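How Do You Test a Robot's Hand?

A gripper is the part of a robot that holds things. Most simple grippers have two fingers that open and close. At Celthorpe, Randa Zein and Maxine Henare compare two of them, called Jila and Stubbs.

Each gripper gets 200 tries at picking up soft trash. Jila made 134 good picks. Stubbs made 114. A pick is good if the gripper holds the item for 3 seconds.

Bare fingers can slip on thin paper. A soft cover changes the grip — sometimes for the better, sometimes not. Covers are tested too. 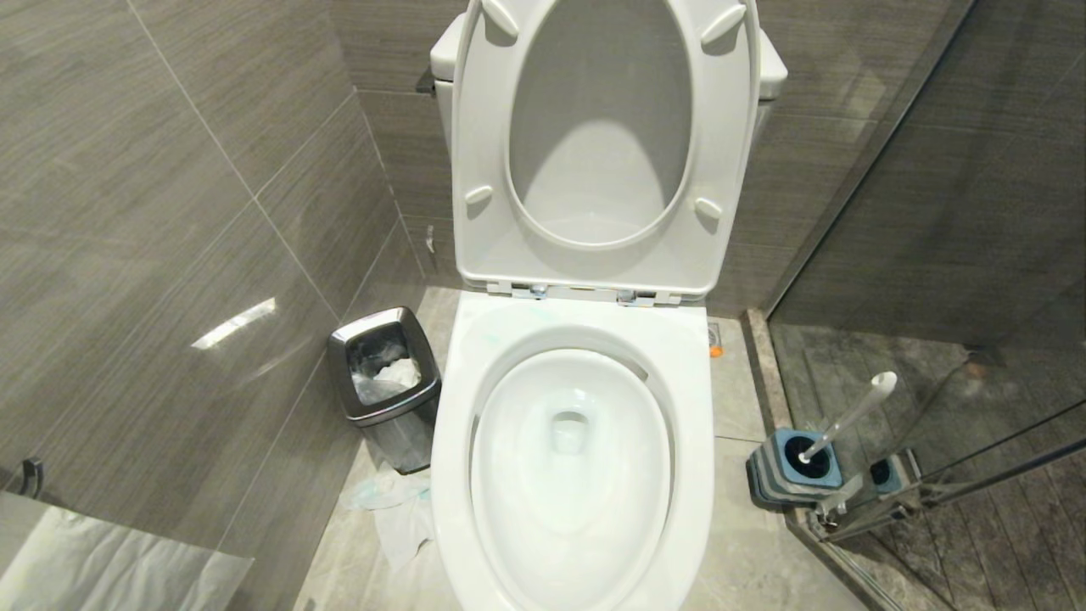
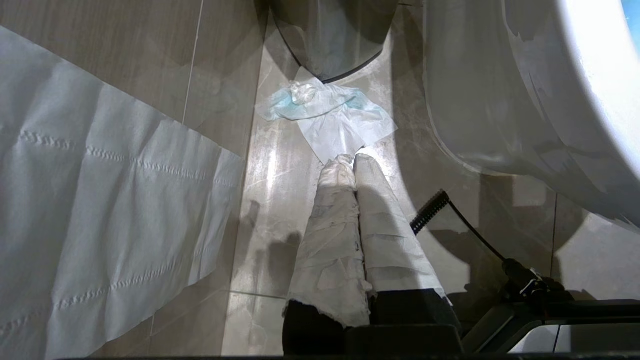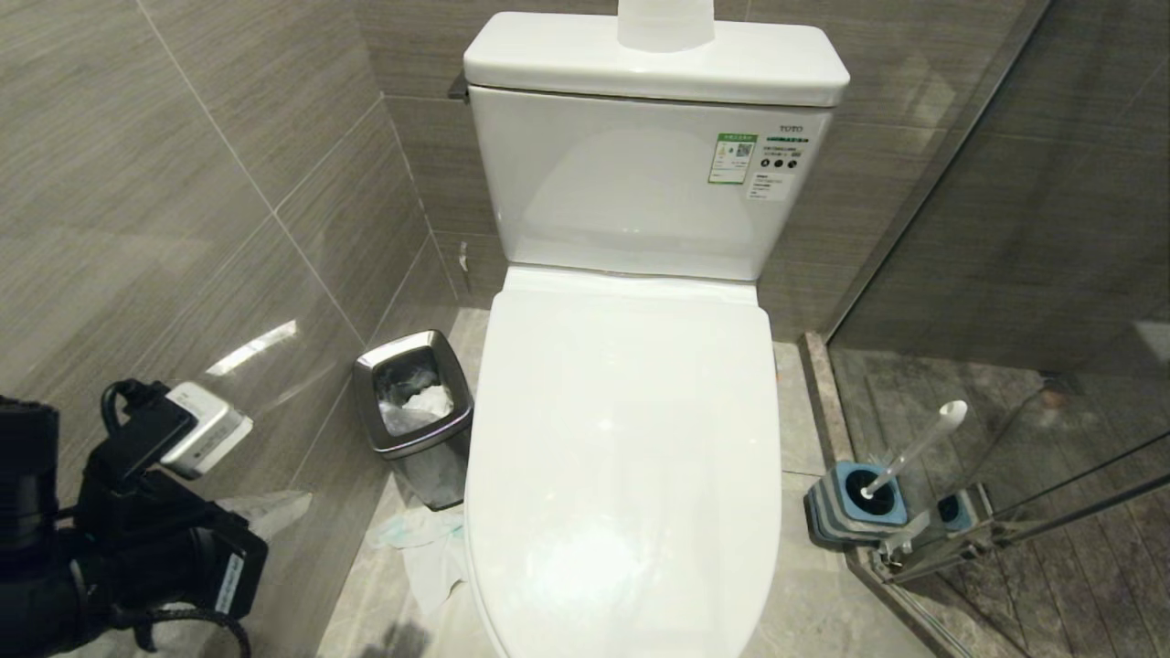
A camera has to do a different job from a finger. It must tell the controller where an item is and how far away. Shiny surfaces make this hard, as a bright reflection can look like an object. The glossy tiles on the bathroom wall show a long streak of light, and the controller has to learn to ignore it. Glass is harder again, since a camera can see through it and also see reflections in it. A camera at the wrist sees the fingers up close, even when they are wrapped in toilet paper. A camera higher up sees more of the room but less of the fingertips. The controller compares both views before it closes the gripper.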